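Ottoman (furniture)

An ottoman is a low upholstered seat without a back or arms. It is used as a seat, a footrest, a low table or, in the home, a surface on which clothing and linens are set down, sorted and folded. The term covers both hollow pieces with a hinged lid and solid pieces with a fixed cover. Related forms include the footstool, which is smaller and usually stands on legs, and the pouf, which has no rigid frame. The boundaries between these terms are loose, and retailers apply them inconsistently.

Contents
1 Name
2 Construction
3 Covers and seams
4 Types
5 Use in clothing care
6 Care and cleaning
7 See also

Name

The English name refers to the Ottoman Empire, from which the low cushioned seat was introduced to western Europe in the eighteenth century. Early examples were long benches placed along one or more walls of a room and piled with cushions. Smaller pieces, including round and octagonal ones, came later and could stand free of the wall. In American usage the word now most often means a footrest sold to match an armchair or sofa. In British usage it may also mean a blanket chest with a padded lid.

Construction

A solid ottoman consists of a frame, a support layer, padding and a cover. The frame is commonly softwood, plywood or particleboard. Curved sides are made by fixing a thin flexible sheet, such as hardboard or heavy card, around a shaped top and bottom plate. The support layer may be webbing, sinuous springs or a plain board. Board is the cheapest of these and gives the firmest seat.

Padding is usually polyurethane foam, with a layer of polyester batting between the foam and the cover. The batting softens the edges and reduces friction between foam and cloth, which otherwise causes the cover to creep and wrinkle. Dense foam is preferred where the piece will be sat on. Softer foam is adequate for a footrest but compresses in the middle under regular seating.

Frameless ottomans are cut from a single block of foam or filled with loose material. They weigh less and have no hard corners, but they lose height sooner. In her workshop manual Soft Seats Without Backs, the upholsterer Ilze Kairys recommends a rigid base plate even in otherwise frameless pieces, as the plate gives the cover something to be stapled to and keeps the lower edge in contact with the floor.

The underside is closed with a dust cover of thin nonwoven fabric. Feet, glides or a recessed plinth may be fitted. A plinth set back from the outer face is less likely to be scuffed by shoes and vacuum cleaners.

Covers and seams

Woven upholstery fabrics with a visible texture are widely used on ottomans. The texture hides small snags and disguises slight differences in tension around a curve. Leather and coated fabrics are easier to wipe, but garments laid on them slide off more readily.

The top panel and the side band are joined by a seam that follows the upper edge. Three treatments are common. A plain seam is sewn with the allowance turned inward and gives a soft, rounded line. A topstitched seam has a second row of stitching parallel to the first, which flattens the edge. A piped seam encloses a cord and makes the edge sharper, at the cost of faster wear, as the raised cord takes most of the rubbing.

On curved pieces the seam allowance is clipped at intervals so that it lies flat. Insufficient clipping shows as puckering on the outside. Volkan Akbulut, in a survey of returned furniture compiled for the trade bulletin Rasterden, listed puckered top seams as the most frequent cosmetic complaint for round ottomans – ahead of color variation and uneven feet.

Types

Storage ottoman. A hollow box with a lifting or removable lid. The interior is often used for blankets, and the lid may be reversible to show a tray.

Cocktail ottoman. A large, flat-topped piece used in place of a coffee table. A tray is generally needed to hold glasses steady.

Slipcovered ottoman. A piece with a removable cover, closed underneath with a zipper or hook-and-loop tape.

Modular ottoman. A unit built to the seat height of a particular sofa so that it can be pushed against it to form a chaise. The Grolel and Tanabe ranges both include units of this kind.

Use in clothing care

An ottoman placed near a closet or laundry area is often used as a holding surface for garments. Its height is suited to a person who is seated, and its padded surface does not crease cloth at the edge in the way a chair rail does. It is less suited to precise folding. A soft, domed top lets fabric sink and shift, and sleeves tend to run off the sides. Asuka Tamura and Percy Tello, writing in the household handbook Jidader, advise shaking out a shirt and draping it over the top first, then moving it to a table or bed for the final folds.

Jersey shirts and other knitted tops may be draped flat over an ottoman without harm. Heavy wet knits should be dried elsewhere, since moisture passes into the padding and is slow to leave it. Dark or strongly colored garments can transfer dye to a pale cover, particularly when damp. Reds and indigo blues are the usual sources of such marks.
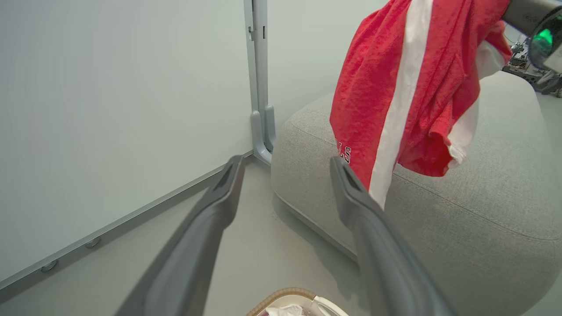
A red shirt with a white stripe held over a light gray upholstered ottoman with a curved top seam.

Printed lettering on shirts calls for some care. Plastisol and heat-transfer prints may stick to each other when folded face to face in a warm room. Tamura and Tello suggest folding with the print outward, or placing a sheet of plain paper between printed areas if the garment is to be stored through the summer.

Care and cleaning

Fixed covers are vacuumed with a soft brush attachment, working along the seams, where lint collects. Spills are blotted from the outside toward the center. Many upholstery labels carry a letter code: W for water-based cleaners, S for solvents, WS for either and X for vacuuming only. Removable covers are washed according to the sewn-in label and are best put back on while very slightly damp if the label permits, which helps the corners seat properly.

Pieces that are not fixed in position may be turned from time to time to even out wear and fading. Kazue Koyama's repair notes give separate instructions for replacing compressed foam, including the use of a thin plastic film to ease the new block into a tight cover. The film is drawn out through the opening before it is closed.

See also

Bench (furniture)
Chaise longue
Footstool
Pouf
Upholstery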